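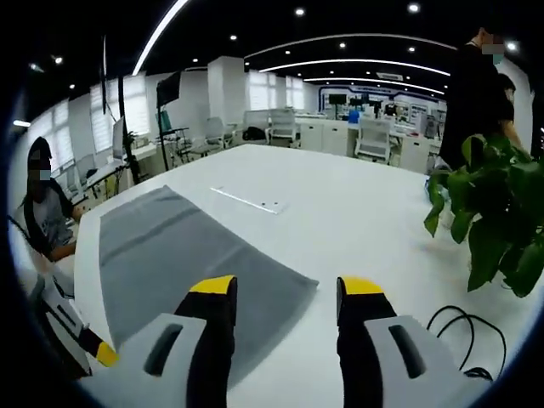 ## Percepción y control: cambios en la cadena de datos de pinza manual

La versión de diciembre de Lidmont, el paquete interno de Andent para procesar demostraciones con pinza manual, se publica el 19 de diciembre de 2025. Afecta a la sincronización, a la estimación de apertura de los dedos y al formato de exportación. Quien entrene políticas de manipulación de tela debería regenerar los episodios antes de lanzar trabajos nuevos.

**Sincronización.** Hasta ahora la trayectoria de la pinza se alineaba con el vídeo mediante un único desfase por sesión. En sesiones largas la deriva entre relojes dejaba ese valor obsoleto y el cierre de los dedos se registraba antes o después del contacto con la tela. Lidmont estima ahora el desfase por tramos e interpola entre ellos. La deriva residual queda por debajo de un fotograma en todas las sesiones de validación. El parámetro `offset_global` sigue aceptándose, pero emite un aviso y se eliminará en abril.

**Apertura de los dedos.** La estimación se apoya en las puntas amarillas. El detector anterior umbralizaba en HSV y fallaba con luz de ventana a contraluz, sobre todo cuando el balance de blancos cambiaba a mitad de episodio. Lo sustituye una red pequeña que devuelve dos puntos clave por dedo con su covarianza. Si la incertidumbre supera el umbral, el valor se marca como ausente y lo rellena el suavizador, siempre que el hueco no exceda 6 fotogramas. Los huecos mayores parten el episodio.

**Filtro de fondo.** Plantas, sillas y personas al otro lado de la mesa aportan puntos de seguimiento al SLAM visual, y los que se mueven degradan la pose. El módulo de Naciri asigna a cada punto un peso según su consistencia geométrica en una ventana de 28 fotogramas. No usa segmentación semántica: Doaa Bensaid probó esa variante y la descartó por coste de cómputo, con una mejora que no se distinguía del ruido entre ejecuciones. Las caras se difuminan antes de extraer características, y los puntos que caen dentro de esas máscaras se ignoran.

**Planificación.** Skasmont, el planificador que consume las políticas entrenadas, recibe ahora la apertura como consigna continua. El modo binario abierto/cerrado se conserva por compatibilidad con los puntos de control antiguos. En tela plana sobre mesa, la consigna continua permite cerrar hasta el pellizco sin arrastrar el borde, a cambio de hasta 2 ciclos de control adicionales de latencia.

**Migración.** El esquema de exportación añade los campos `apertura_cov` y `tramo_reloj`. Para convertir episodios existentes:

```
lidmont convert --schema 2 --recompute-aperture <directorio>
```

La conversión necesita el vídeo original. Los episodios que solo conservan la trayectoria no pueden recalcularse y quedan con la covarianza vacía; el cargador los admite con `--allow-missing-cov`.

**Pendiente.** El detector de puntas todavía confunde los dedos izquierdo y derecho cuando una segunda pinza entra por el margen de la imagen. De momento, esos tramos se excluyen con una máscara manual. Bensaid mantiene la lista de episodios afectados en el repositorio de Naciri, junto con los guiones de evaluación.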